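Handling bare boards with parallel grippers: which ESD rules apply?
Posted by Joscha Böttcher, July 14, 2023

We pick parts from four plastic bins into a steel tray lined with paper. Parts are bare circuit boards, solenoids and wire harnesses. Our internal rule only covers people (wrist strap, mat). Does it need a section for the arms?

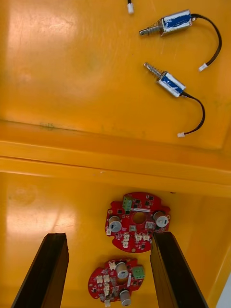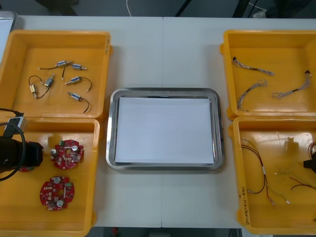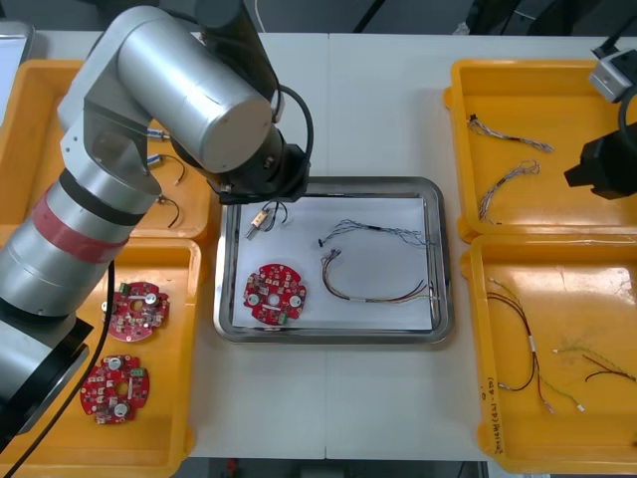

Yellow bins, black grippers in all three.

Bin material is unknown to me. Furnis, the supplier, has no data sheet. Arm bases are grounded.

Hannelore Kasten
Yes. A grounded base says nothing about the fingertips. Measure from fingertip to ground with the arm powered down, then again with the joints in a different pose, and write both values in the log. Replace ordinary plastic bins with dissipative ones for the boards. Harnesses can stay where they are. Plain paper should go too; use a dissipative liner. Grip boards by the edge only and put that in the work instruction.

Torben Heitmann
we just use an ionizer, no problems in 500 cycles

Eckhard Haberkorn
500 cycles proves little, latent damage shows up later. Agree with Hannelore. Recheck the fingertips after every pad change.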